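Paper cup

A paper cup is a disposable drinking vessel made from paperboard, usually lined on the inside to keep liquid from soaking through. Paper cups are used for hot and cold drinks, for portions of soup and ice cream, and for small craft and household jobs. Most are sold in nested stacks and thrown away after one use.

Contents
Construction
Shape and rim
Lining
Color and printing
Sizes
Use with bottled drinks
Disposal
See also

Construction

The body of a paper cup, called the sidewall, is cut as a flat curved blank. The blank is wrapped around a tapered form and its two straight edges are overlapped and sealed with heat or with sound waves. A separate disk is pushed into the narrow end to make the bottom. The lower edge of the sidewall is then folded in over the edge of the disk and pressed, which leaves a shallow recess under the cup. The cup stands on the folded ring and the disk does not touch the table.

Cups intended for hot drinks may have a second wall. In a double-wall cup the outer layer is held away from the inner one by a small air gap. In a ripple cup the outer layer is corrugated. Single-wall cups are cheaper and take up less room in a stack, and a separate cardboard sleeve can be slipped over them when needed.

Older cups were often made in a cone shape with no flat bottom. These are still found beside water coolers, where they are held in a tube dispenser. A cone cup cannot be set down while full.

Shape and rim

Nearly all flat-bottomed paper cups are wider at the mouth than at the base. The taper lets empty cups nest inside one another and makes them easy to pull off the forming tool. It also puts much of the weight of a full cup above the middle, so a tall narrow cup tips more easily than a short wide one.

The top edge is rolled outward into a small bead. The rolled rim stiffens the mouth, gives the lips a smooth edge, and provides something for a lid to snap over. A cup whose rim has been flattened or partly unrolled will often leak under a lid. Because the roll turns the inner face of the board to the outside, a cup that is colored only on its outer surface will usually show a white rim.

When cups are set out close together on a table, the rims meet while the bases stay apart. Caterers use this to judge spacing on a tray. A tray laid with rims touching holds the most cups, but the cups are harder to pick up without bumping the next one. A finger's width between rims is the usual practice for self-service.

Lining

Untreated paperboard softens when wet. Early cups were dipped or sprayed with wax, which works for cold drinks but melts in hot ones. Polyethylene film later replaced wax in most cups and can be used at both temperatures. Cold-drink cups are sometimes lined on both faces, because moisture from the air condenses on the outer wall and weakens it.

Plant-based linings and water-based coatings are also sold. A catering supplier, Caseo, lists three grades of lining in its trade catalog, and recommends the water-based grade only for drinks that will be finished within 20 minutes. A rival range sold under the name Sollero uses a plant-based film on the inside only.

Color and printing

The outer face of the board may be left white, printed with a pattern, or covered in one solid color. The inside is normally left white or near white so that the drink can be seen clearly and no ink comes into contact with it. Solid colors are common for parties and school events, where they are used to tell drinks apart or to help people keep track of their own cup.

Printing is done on the flat board before the blanks are cut. Designs have to be drawn on a curve, as a straight line of text printed across a flat sheet would appear to bend once the blank is wrapped. The packaging designer Oliwia Tomaszewski has described the curved layout as the part of cup design that new staff find hardest to learn.

Sizes

Sizes are given by volume, and the stated volume may be measured to the brim or to a line below it. The second method gives a lower number for the same cup. Buyers comparing two brands need to know which one is meant. Lids are matched to the diameter of the rim, and several cup heights may share one lid.

Cups are packed in sleeves, with the sleeves packed in cartons. The Zilton party range is sold in sleeves of 20 and catering packs of 100.

Use with bottled drinks

At informal gatherings, paper cups are often set out beside bottles, and each drink is poured at the table. Small bottles are convenient because a single one can be shared between two cups with little left over. The cups are placed upright on a flat surface before the bottle is opened. 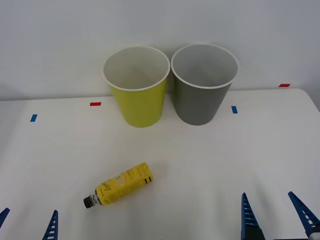
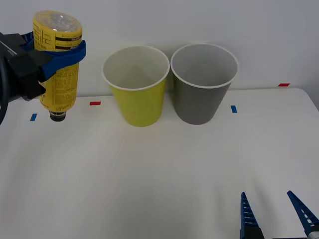
Two paper cups with a small yellow bottle

An empty paper cup is light enough to be knocked over by the neck of a bottle. Resting the bottle on the rim while pouring is a frequent cause of spills, and servers are taught to keep the neck just above the mouth of the cup. Fizzy drinks are poured down the inside wall to hold back the foam. Tekle Workneh, in the catering handbook Hung, advises filling paper cups no higher than a thumb's width below the rim, since a full single-wall cup bends inward when it is gripped.

Disposal

The lining makes paper cups harder to recycle than plain board. The film has to be separated from the fiber by soaking and stirring, and many paper mills are not equipped for this. Some towns collect cups in a separate bin, while others ask for them to be put in the general trash. Cups with a plant-based lining may be accepted for industrial composting, but they break down slowly in a garden heap.

Used cups that have been rinsed are often kept for other jobs, including starting seeds, mixing paint, and sorting screws and beads. For seedlings, a drainage hole is made in the bottom disk.

See also

Cup sleeve
Drinking straw
Paper plate
Screw cap

Page last edited 09/08/2022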